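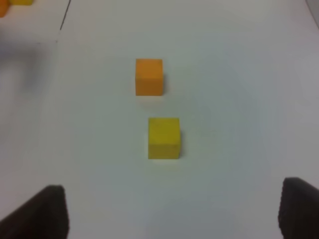
Wrist camera view, fingers open, yellow cube ahead and orange one behind it.

Timik cube set, wrist camera only

Hi! I put this together while trying out 2 grippers on the same arm, the stock Litholm one and the Traren (I like the Traren better so far, but ask me again in October). You get almost 4,000 stills plus 232 short clips, sorted into one folder per gripper. Colors come straight from the camera, and yes, edges are a bit soft! I left 12 clips without labels because Lenka Štěpánek and I couldn't agree on them. Found a bad label? Send it to Čestmír Kuruc, he keeps the list.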